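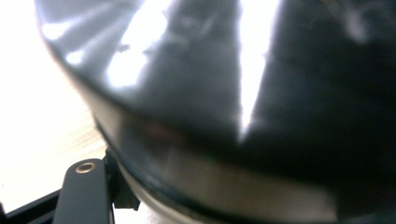

À Tarmont, la confiture se vend encore au bourg

Dans la vallée de la Putia, les petits producteurs de conserves ont presque tous arrêté dans les années 1990. Ceux qui restent travaillent à deux ou trois, avec des fruits achetés à moins de trente kilomètres et une clientèle qu'ils connaissent par son prénom.

Gerrit Radebe a repris l'atelier Le Roux il y a 9 ans. Il était alors mécanicien agricole et n'avait jamais fait cuire que les abricots de son jardin. L'ancienne propriétaire lui a laissé ses carnets, ses fournisseurs et un bail difficile à renégocier. La première année, il a vendu 458 pots, surtout au marché de Radville. L'an dernier, il en a écoulé 2749.

« Je ne cherche pas à doubler, dit-il. Au-delà, il faudrait embaucher, et je passerais mes journées au téléphone. »

Des fruits plus chers

L'abricot reste la base du catalogue, qui compte 8 recettes. C'est aussi le fruit qui pose le plus de problèmes. Deux gelées tardives de suite ont réduit la récolte des vergers de la vallée, et les producteurs vendent d'abord aux grossistes, qui s'engagent tôt dans la saison. Radebe passe commande avant la floraison et accepte les calibres irréguliers. Il paie moins cher au kilo, mais trie davantage.

Les prunes et les coings prennent le relais à partir d'octobre. Le coing demande une longue cuisson et se vend mal hors de la région. Il le garde au catalogue parce que les habitués le réclament — certains en prennent six pots d'un coup, pour l'hiver.

Le sucre est l'autre poste de dépense. Les recettes des carnets en prévoyaient autant que de fruits. Radebe a baissé la proportion par étapes, ce qui donne une confiture plus souple et oblige à la conserver au frais une fois ouverte. Quelques clients s'en sont plaints, puis y sont revenus. 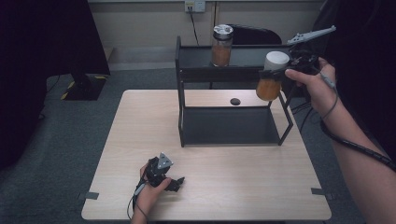
Vendre sans boutique

L'atelier n'a pas de vitrine. La moitié des ventes se fait au marché, le reste passe par deux épiceries et par des commandes groupées que les comités d'entreprise de Radville envoient avant les fêtes. Les pots vides rapportés sont repris contre une petite remise, notée à la main sur un cahier.

La mairie de Tarmont étudie l'ouverture d'une halle couverte, où les producteurs loueraient un étal à l'année. Le loyer n'est pas fixé. Radebe attend de le connaître avant de s'inscrire — il a déjà retenu ses abricots pour l'été et ne veut pas d'autre engagement d'ici là.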